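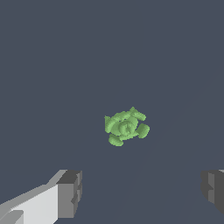 Ravari property tracker, reviewed after one season of house hunting
By Yanling Zou

I used Ravari from the end of summer until November, when my husband and I were looking for a house in Stustwood or in Grusetness, which is the next town along the coast. I paid for it with my own money. Before that I had a spreadsheet, and the spreadsheet was good, but I had to fill it in every evening and I became tired of it.

Ravari is a website and a phone app. You draw a line on the map and it shows you all the homes for sale inside the line. Every big property site can do this. The difference is that Ravari keeps the history of each home: the first asking price, each reduction, the time it was taken off the market and the time it came back, sometimes with another agent. For a buyer this is very useful, as agents do not always mention these things unless you ask, and I did not know at first that I could ask.

Setting up
To open the account took me a few minutes. You must confirm your email and then choose one "home area", which can be changed later only from the website and not from the phone. I did not understand this and spent one evening searching in the app menus. When I drew my line around both towns, the app found 3,028 homes. This number frightened me a little. It includes the sold ones and the ones withdrawn, and you have to turn them off with a small switch at the bottom of the filter page. After I had done this and set our highest price, the list became one that a person can read.

The price history
I want to write most about this part, as it is the reason to pay. Each home has a page with a line going down (or flat, or more rarely up) and the dates of every change. We visited a terraced house in Stustwood with a nice garden, and the agent told us there was a lot of interest. Ravari showed that it had been listed, withdrawn, and listed again with a lower price. It does not mean that the agent said something untrue. People can be interested in a house and still not buy it. But we made a calmer offer than we would have made without this page.

There is also a figure called "days waiting". Please be careful with it. If a home changes from one agent to another, the counting sometimes starts from zero. I found this with a flat near the harbour in Grusetness, sold by the Du agency, which showed 21 days when I already remembered it from much earlier. If you scroll down to the full history, the old listing is there, but the big number at the top is wrong. I wrote to Ravari about it. They answered politely the next morning and corrected this flat, but I think the cause of the problem is still there.

Alerts
You can receive a message when a price changes or when a new home appears. The price messages worked well for me. The messages for new homes were slower, and twice I had already seen the house in the window of Du's office when I walked to the station. If you are looking in a place where homes sell quickly, I would keep the alerts from the agents as well.
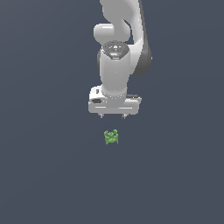 A white robotic arm over a small green object, seen from above. Computer rendering.

The area reports
For each town you can open a report with typical asking prices, the share of homes with a reduction, and how long they stay for sale. The report for Stustwood was clear and I learned from it. For example, the larger detached houses wait much longer than the small terraces, and I had believed the opposite. The report for Grusetness was weaker. It was based on some 100 homes only, so one very expensive house by the sea could move the whole average. Ravari does write the number of homes under the chart, in small grey letters. I would prefer it at the top.

I did not find anything about the ground rent or the service charge of flats. You can make your own notes on each home and I put them there, but then you cannot sort by them.

The price
I paid 36 pounds for three months. There is a free version, but it shows only the current asking price, so in my opinion it has not much purpose. Cancelling was easy — one button, one question why, and finished. I could still read my saved homes until the paid time was over, and I downloaded the list as a file. The notes came with it. The charts did not.

On the phone and on the computer
The phone app is fine when you stand in front of a house and want to see its history. For the comparing I used the computer always. You can put four homes next to each other, and I wish it were six. The text is small and when I made it larger some of the prices went behind the map.

What we did in the end
We bought in Stustwood, not the terrace with the garden but another one two streets away, which had been reduced once. I would maybe have found it without Ravari. I would not have known about the reduction, and my husband says it made him less nervous on the telephone with the agent.

Good: complete price history, quick reply from support, easy to cancel.
Not so good: the days waiting figure after a change of agent, slow alerts for new homes, thin reports for smaller towns.

My mark is four out of five. If you only want to look at houses for pleasure in the evening, the free sites are enough. For a serious search I would pay for three months again, and begin paying only when the mortgage papers are ready — I began too early and lost almost one month of it waiting for the bank.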